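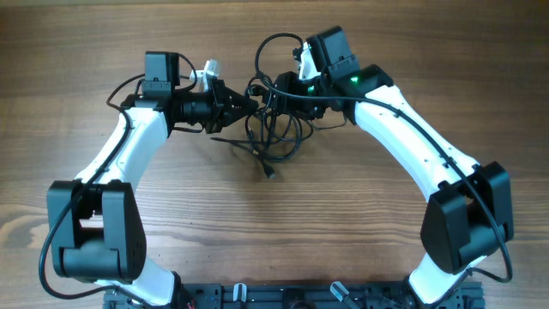
Lertchai Duangkaew

Making an Inventory of a Small Collection
Handout for session 2, Berkholm evening course
Revised 2015-06-15

Read this before the session and bring it with you. Last session covered who owns what and how things come into a collection. This one is on the list itself: what goes on it, how an entry is worded, and how to keep the list and the shelves in agreement.

What an inventory is

An inventory is a list of everything you hold and where each thing is kept. It is shorter than a catalog. A catalog entry may run to a page and tell you who made the object, when, and why it matters. An inventory entry should let a stranger walk into the room with the list, find the object, and be sure it is the right one.

Small collections often have half a catalog and no inventory. The Staditz local history room had full research notes on its farm tools and no record at all of the contents of the back cupboard. When the room had to move in April, the tools were packed quickly and the cupboard took up most of the work. We will use the Staditz list for exercises. Names of donors have been removed from your copies.

The fields

Keep to these until the first pass is finished:

Number
Short name
Description
Location
Condition
Date of entry and initials

You will want to add more. Most people want a field for value and a field for history. Leave both for the second pass. If you learn something useful about an object while listing it, write it on a separate sheet with the object's number at the top and put the sheet in the folder.

Numbers

Each object gets one number and keeps it. Numbers are never used again, even if the object is sold, lost or thrown out. The simplest system is a running number. Many museums put the year of arrival first, which works well for new gifts and badly for an old collection where the year is unknown. Don't guess a year to fill the gap.

Sets need some thought. A teapot and its lid share a number, with a letter added for each part: 20a and 20b. A box of mixed items that came in together can be given one number for now, and the box marked so that it is clear the contents have not been separated. At Staditz, number 11 was a drawer of keys and stayed a drawer of keys through the whole first pass.

Write the number on a tag or on the wrapping. Marking the object itself is a skill of its own and comes later in the course. Do not use adhesive tape or ballpoint pen on anything, whatever you may see on older pieces.
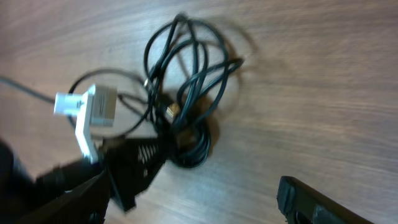
Short names

The short name is the word someone would look for. Put the main noun first and the qualifier after it: "lamp, oil", "chair, folding", "book, account". This keeps like things together when the list is sorted, and it forces you to decide what the object is.

Agree on the words before you start. If one person writes "jug" and another writes "pitcher", a search will find only part of what you hold. Make a word list on a single sheet and keep it on the desk. When a new kind of thing turns up, add the word to the sheet the same day. The Suvarna textile collection ran into this with shawls, which had been entered under five different names by people who had each been careful in their own way.

If you do not know what something is, say so. "Unidentified object, iron" is a good entry. "Tool" is a poor one if you don't know that it was a tool. Other people on the course will be glad to guess, and somebody is often right, but the guess belongs on the separate sheet until it has been checked.

Descriptions

Write what you can see, in everyday words. Start with the whole and then go to the parts. Give material, color, shape and anything that sets this object apart from its neighbors. One or two sentences will do for most things.

Some points that come up every year:

Material is where most errors are made. "Yellow metal" is safe. "Brass" and "gold" are claims. The same goes for ivory, silk, leather and nearly every kind of wood. If you aren't trained to tell them apart, use the general word.

Avoid "old", "nice", "large" and "unusual". They mean something only to the person writing. Give a measurement where size matters.

Copy any writing on the object exactly, with its spelling mistakes, and put it in quotation marks. If a word can't be read, write [illegible]. Don't complete it from memory.

Left and right are the viewer's left and right, except on clothing and on figures of people, where they are the wearer's. Note this at the front of the list.

Do not describe how a thing was used unless the use is certain. A bowl may have held soup or nails.

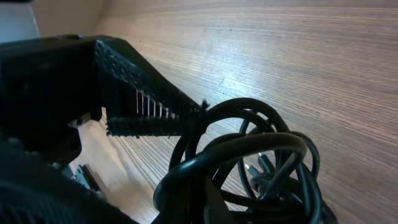
Things without a fixed shape are harder to enter than a jug or a chair. Rope, chain, ribbon, netting and loose beads all look different each time they are put down, so outline and overall size are of little help in telling one from another. A tangled bundle of black cable on a light wood-grain table is a fair test. "Cable, black, in a tangled bundle" is accurate and can go straight on the list, while any figure for length has to wait until it has been laid out. For such things, lean on material, color and thickness, and put the present arrangement under condition. If the object is later straightened or rolled, change the condition field and leave the description alone.

Liquids and powders in jars are entered as the container, with "contents unknown" added. Do not open them.

Location

Work from large to small: building, room, unit, shelf, box. Label the units and shelves before you list a single object. It takes a morning, it feels like wasted time, and every group that skips it ends up going back.

Codes should be short enough to say aloud. Staditz uses a letter for the unit and a number for the shelf, so C5 is the fifth shelf of unit C, numbered from the top. Some places number from the bottom so that an extra shelf can go in above. Either is fine as long as the labels are on the shelves.

Objects move. When one is taken out for display, loan or cleaning, a slip goes in its place with the object's number, the date, where it went and the name of the person who took it. The list is changed only for moves that are meant to last.
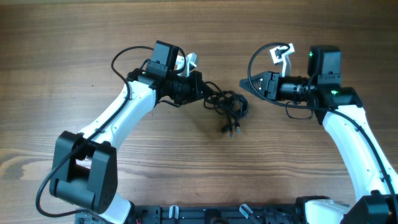 Condition

For the first pass, use four words: good, fair, poor, urgent. Good means complete and stable. Fair means worn or with small losses, but stable. Poor means damaged in a way that makes handling risky. Urgent means it is getting worse now — live insects, wet mold, flaking that comes away when the object is lifted. Anything marked urgent is reported the same day and kept apart from the rest.

Dust is not a condition. Old repairs are, and should be noted even when they are well done.

Paper or computer

Both work. A ruled book is hard to lose and can't be sorted. A spreadsheet can be sorted, and it can also be sorted wrongly, with one column moving and the others staying put. If you use one, keep a locked copy from the end of each working day.

Several of you asked about Orance. I have used it for one collection and it does what it should, but its location field holds only two levels, which was not enough for us. Whatever you choose, check first that you can get the whole list out again as plain text.

Checking

When the first pass is done, check in both directions. Choose 20 entries from the list and find the objects. Then choose 20 objects from the shelves and find the entries. The first check turns up missing objects and wrong locations. The second turns up things that were never listed. People tend to do the first and skip the second.

The check should be made by someone who did not write the entries. Record the result even if it is bad.

For next session

Read the Staditz list, pages 5 to 11. Mark any entry that makes a claim the writer could not have seen, and rewrite two of them.

Bring one small object from home with a written entry for it, number and location included. Keep the object in a bag. We will pass the entries around first.

Pencils only in the store room.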